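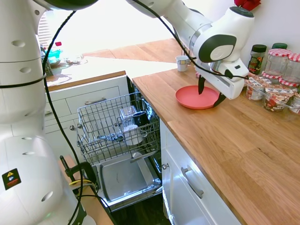
The plate problem

A robot that unloads dishwashers has been five years away for as long as I have been writing about robots. So when the Bukura lab sent word that its new training method, called Korka, had reached 70 percent on a set of kitchen chores, I asked the question I always ask. Seventy percent of what?

Of 100 trials, as it happens, in one kitchen. The kitchen is a decent imitation of a real one, with oak counters, jam jars under gingham lids, and a dishwasher with its upper rack pulled out. The arm has two black fingers to work with, and the task that gives it the most grief is a coral-red plate lying flat on the wood.

Anyone who has tried to pick up a plate while wearing mittens will see why. There is very little rim to get hold of. A mug offers a handle and a nice tall wall, but a plate gives you a thin edge close to the counter, and a finger that comes in slightly too low jams into the wood. Too high and it closes on air.

Most labs deal with this by collecting more examples. A person steers the arm through the chore again and again, and a model learns to copy what the person did. Korka starts the same way, with 1,265 recorded demonstrations, which is modest by current standards. What it adds is a second model that watches the first and guesses, moment by moment, how likely the grasp is to fail. When the guess gets bad enough, the arm backs off a little and comes in again from a different angle.

"We stopped trying to make it right the first time," says Gerrit Nkuna, who led the work. "People miss too. They just fix it so fast you don't see it."

I like that idea. I am less sure about the number. A trial in the Bukura tests counts as a success if the object ends up where it should, however many tries that takes, inside a limit of 4 minutes. Four minutes for a plate is a long time to stand in a kitchen. When I asked for the share of first-attempt grasps, Nkuna said the team had not broken it out that way, though the logs would allow it. I would have liked to see it in the paper.

Then there is the comparison. Korka is measured against Plisteo, an older copying method, trained on the same demonstrations but given no chance to retry. Naturally it does worse. A fairer rival would be Plisteo with a dumb rule bolted on – if the fingers close on nothing, go back and start over. Nkuna agreed this was a reasonable test and said it was planned.

The team did move things between trials. Cups and plates were shifted on the counter, and in July they repeated part of the work with the blinds open and shut, after noticing that the failure guesses got jumpy in bright light. The jars stayed put throughout. So did the dishwasher, which matters more, as the arm has never had to deal with a rack at a different height.

A second group, at Sæther, is now trying to run the method on its own arm in its own kitchen. That is the result I am waiting for. If the failure guesser carries over with a small amount of fresh data, Bukura has something useful, and it would be useful well beyond dishes. If it has to be trained from scratch for each counter, it is a neat trick with a long setup time.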